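La lettre du club - Pétanque et softball, même combat

Le tournoi de Mosquera, ou comment perdre deux fois avec le sourire

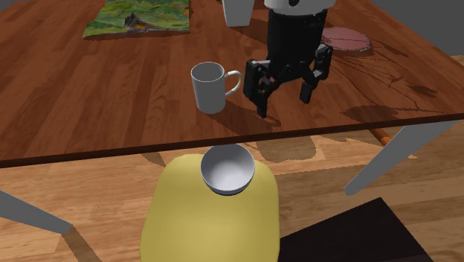 Bras robotisé au-dessus d'une table en bois, image de synthèse.

Notre équipe mixte de softball est rentrée de Mosquera avec un bilan de trois matchs, une victoire et un nombre de coups de soleil que la décence m'interdit de publier. Pour ceux qui n'ont pas fait le déplacement (vous étiez nombreux, et le minibus était confortable, merci), voici ce qu'il fallait en retenir.

Premier match, samedi matin à neuf heures, contre les Hornora. Neuf heures, c'est l'heure à laquelle notre champ gauche commence d'ordinaire à envisager le café. Les Hornora, eux, couraient déjà autour du terrain en chantant. Nous avons encaissé quatre points dans la première manche sans avoir bien compris qui gardait la deuxième base, puis l'affaire s'est équilibrée. Score final : 6 à 5 pour eux, avec une dernière balle captée contre la clôture par un voltigeur qui, de son propre aveu, fermait les yeux.

L'après-midi, place à la partie agréable du récit. Face à Dendotico, tenant du titre et propriétaire d'une machine à lancer que tout le monde leur envie, Nayeli Usuga a lancé les sept manches avec une tranquillité de notaire. Elle a retiré six frappeurs sur des prises et n'a accordé qu'un but sur balles, au frère de son beau-frère, ce qui alimentera les repas de famille. Derrière elle, la défense a tenu. Orlando Escobar, aligné à l'arrêt-court malgré un genou qui annonce la pluie mieux que la météo, a tourné deux doubles jeux et s'est relevé du second en demandant si quelqu'un avait filmé. Personne n'avait filmé. Il en parle encore.

À l'attaque, tout s'est joué dans la quatrième manche. Trois coups sûrs de suite, une erreur au premier but, un amorti que l'on qualifiera de surprenant puisque le signal demandait de frapper fort, et nous voilà devant. Nous avons fini par gagner 14 à 3. Le capitaine adverse est venu nous serrer la main en disant que nous avions eu de la chance avec le vent. Il n'y avait pas de vent, mais l'attention était aimable.

Restait le match de classement, dimanche, contre Darumo. On nous avait prévenus que leur lanceuse avait du bras. Je confirme. Pendant quatre manches, nous avons surtout frappé de l'air, un air de très bonne qualité d'ailleurs, puis Orlando a envoyé une balle dans le parking, côté fausse balle, à deux doigts de la camionnette des merguez. L'émotion passée, nous avons inscrit nos deux seuls points sur un mauvais relais. Darumo en avait déjà 13. L'arbitre a consulté sa montre avec beaucoup d'humanité.

« On a été réguliers, un match sur trois », résume Nayeli, qui a tout de même reçu le prix de la meilleure lanceuse du week-end, à savoir un panier garni et une casquette trop grande. Le panier n'a pas survécu au trajet du retour. La casquette est au local, à la disposition de la première tête qui lui ira.

Côté public, les organisateurs annoncent 300 entrées sur les deux jours. La buvette, elle, s'est trouvée à court de glaçons dès le samedi à quinze heures, et il y a eu un début de débat sur la hiérarchie des priorités entre la glacière des boissons et celle des chevilles. La cheville de notre receveur a perdu. Il va bien et reprendra l'entraînement dès qu'il aura retrouvé sa deuxième chaussure.

Quelques informations pratiques pour finir. L'entraînement du lundi reprend à dix-neuf heures sur le terrain du bas, celui du haut étant réensemencé jusqu'en novembre. Les gants prêtés pour le tournoi sont à rapporter au local - tous les gants, y compris celui que quelqu'un a rangé « provisoirement » dans son coffre au printemps. Les joueurs de pétanque récupèrent leur créneau habituel et demandent, avec une courtoisie un peu tendue, que l'on cesse de tracer un marbre à la chaux au milieu de leur piste.

Enfin, nous cherchons toujours un champ droit pour l'automne. Savoir attraper serait un plus. Inscriptions auprès d'Orlando, de préférence un jour sans pluie, à cause du genou.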